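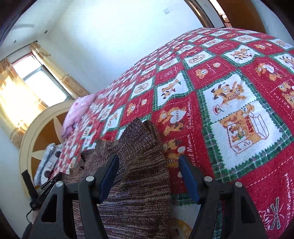 Presupuesto para empezar con pinzas de mano y ropa de casa: ¿qué compro primero?

Publicado en mayo por Ritu Sachdeva
Tiempo de lectura: 4 minutos

Buenas tardes. Estamos montando un proyecto pequeño, Homerance, para grabar demostraciones de doblado de prendas en casas particulares con pinzas de mano y entrenar después un brazo con esos datos. Somos tres personas y yo llevo las compras.

Tengo 3049 euros aprobados para esta primera fase. No entra el brazo, que va en otra partida y no se pide hasta el año que viene. Con ese dinero hay que cubrir las pinzas, las cámaras, el almacenamiento, los repuestos y los desplazamientos a las casas.

Me han pasado dos ofertas. La de Draltorow es un par de pinzas completo, montado y calibrado, y se lleva casi dos tercios del presupuesto. La de Trusberg son las piezas sueltas, bastante más baratas, pero el montaje corre de nuestra cuenta y nadie del equipo ha hecho uno antes. Las cámaras van aparte en las dos.

Mis dudas:

- Si compensa comprar el par o empezar con una sola pinza. Casi todo lo que queremos grabar es punto (jerséis, chaquetas de lana fina) y mantas de cama.
- Cuánto reservar para almohadillas de las puntas. Draltorow las vende a 18 euros el juego y no sé cuánto duran con lana.
- Si hace falta comprar ropa de prueba o basta con la que haya en cada casa.

Gracias por adelantado.

3 respuestas -- 11 comentarios -- Compartido 7 veces

Kavinda Gunawardena

Compra el par. Con una sola mano puedes grabar cómo se recoge un calcetín o se aparta una prenda, pero un jersey se dobla con dos, y una manta de cama todavía más. Si empiezas con una, dentro de dos meses estarás pidiendo la segunda y pagando otra vez el envío. Además, las sesiones grabadas a una mano te servirán de poco para entrenar tareas de dos.

Sobre montado o en piezas: nosotros fuimos por piezas y perdimos casi tres semanas. Los pasadores de las articulaciones quedaban flojos, hubo que volver a apretarlos todos y una de las puntas cerraba torcida. Si en el equipo hay alguien con paciencia y un buen juego de destornilladores, el ahorro existe. Si no lo hay, yo pagaría el montaje y lo contaría como horas de trabajo que no gastas.

Almohadillas: depende mucho del tejido. El algodón liso casi no las toca. La lana deja pelusa y la goma pierde agarre bastante antes de romperse, así que no esperes a verlas rotas. Límpialas al acabar cada sesión con un paño húmedo y apunta la fecha en que las cambias. Para una primera fase yo pediría cuatro juegos.

De la ropa no compraría casi nada. Lo que hay en las casas es más variado que cualquier lote de tienda: mantas estampadas, cosas con dos capas, prendas dadas de sí. Lo único que sí llevaría son dos o tres jerséis propios, siempre los mismos, para comparar una sesión con otra.

Y guarda dinero para discos. Es la partida que todo el mundo se deja fuera. En nuestro caso salían aproximadamente 60 gigas por jornada con las dos cámaras grabando, y hay que tener copia. Dos discos iguales y uno de ellos no sale de la oficina.

Sunita Upadhyay

Nosotros compramos a Fragkou y bien, sin quejas. Mira también los cables, que se enganchan en las mantas.

Dagný Egilsson

De acuerdo con Kavinda en lo del par. En lo demás matizo un poco.

Pide a Draltorow el precio desglosado. A mí me metieron una funda rígida de 129 euros que no había pedido -- la quitaron sin discutir cuando pregunté. Con lo que te ahorras en eso pagas varios juegos de almohadillas. Pregunta también si la garantía cubre las articulaciones o solo la electrónica, porque lo que coge holgura son las articulaciones.

Yo no gastaría todo en la primera compra. Deja sin asignar al menos una décima parte. En cuanto empieces a ir a dormitorios de verdad aparecen gastos que ahora no ves: una cortina opaca para tapar la ventana cuando da el sol de cara, alargadores, un trípode pequeño, el aparcamiento. Ninguno es grande, pero se suman.

Otra cosa sobre las mantas. Una de cama grande ocupa mucho sitio y en una habitación pequeña no podrás rodearla. Antes de comprometer fechas pide las medidas del cuarto y pregunta si la cama está contra la pared. Tuvimos que repetir dos visitas por no preguntarlo, y el desplazamiento se paga igual.

Comentario de Ritu Sachdeva: Gracias a los tres. He pedido el desglose a Draltorow y voy a por el par montado, con cuatro juegos de almohadillas. Lo de los discos no lo tenía puesto en ningún sitio. Sunita, ¿los cables de Fragkou son rectos o en espiral?

Comentario de Sunita Upadhyay: Rectos. Les pusimos velcro.

Contacto | Normas de la comunidad | © Todos los derechos reservados | Volver arriba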